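Race time prediction from sectional splits - project report
Chiharu Ebihara
Sep 4, 2024

1. What I set out to do

The question was simple. If you know how fast a horse ran each section of its last race, can you guess how it will finish next time better than the betting market does? Short answer, no. Longer answer below.

I picked sprints on turf only, because the distances are close enough to compare. Mixing in staying races made a mess of everything in the first draft and my supervisor told me to drop them. So I dropped them.

2. Data

Results came from the Skelwood track archive. 112 races after cleaning. I threw out races with missing splits, one with a false start and anything run on heavy going. Splits are by 200 meters, hand entered by me from the PDF sheets, so there will be errors. I checked 24 races a second time and fixed what I found - mostly swapped digits, and one horse (Denano) that I had typed in twice under different spellings.

Weights carried are in there. Jockey is not. I wanted jockey but the names on the sheets are shortened in diferent ways and I ran out of time.

3. Method

Each horse gets 4 numbers: early pace, mid pace, closing pace, and the drop between its best and worst section. Then a plain linear regression on finishing margin. I tried a random forest too. It did great on the training races and fell apart on the others, classic overfitting, so it's only in the appendix.

Races up to the end of May for training, the rest held back.

4. Results

Closing pace matters most. Early pace hardly matters, except on the inside draws, where fast starters did hold on better. The drop number was useful for horses stepping up in distance - Wimus is the clear case, big drop in two sprints, then faded badly over the longer trip like the model said it would.

Okabe went the other way. The model had it near the back and it won going away. Looked at the sheets again afterwards and its previous run was in a very slow race, so the closing split flattered the others and not him. The model has no idea about race tempo as a whole. That is the biggest hole.

Against the market: the favorite won more often than my top pick did. Not close.

5. Problems

Small sample. One track. Hand entered data. No jockey, no trainer, no days since last run. Going is just a yes/no for soft, should be a proper scale.

Also I scaled the weights wrong the first time (pounds and kilos in the same column) and had to rerun all of section 4. Numbers in the appendix are from the rerun. The slides still have the old ones, ignore the slides.

6. Next

Add a tempo figure for each race. Get a second track. Write a script to read the sheets so that I never have to type a split again. Would like to seperate first time starters as well, they have no history and right now they just get the average.
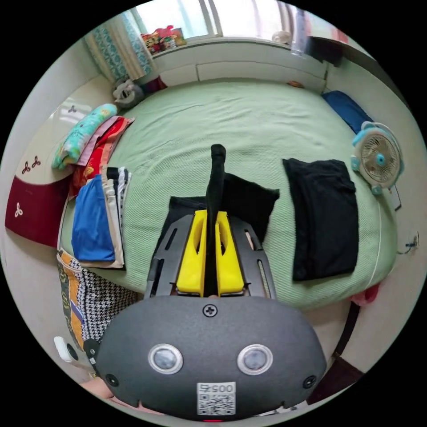 Fig. 1. Black garment held in the gripper, pale green sheet.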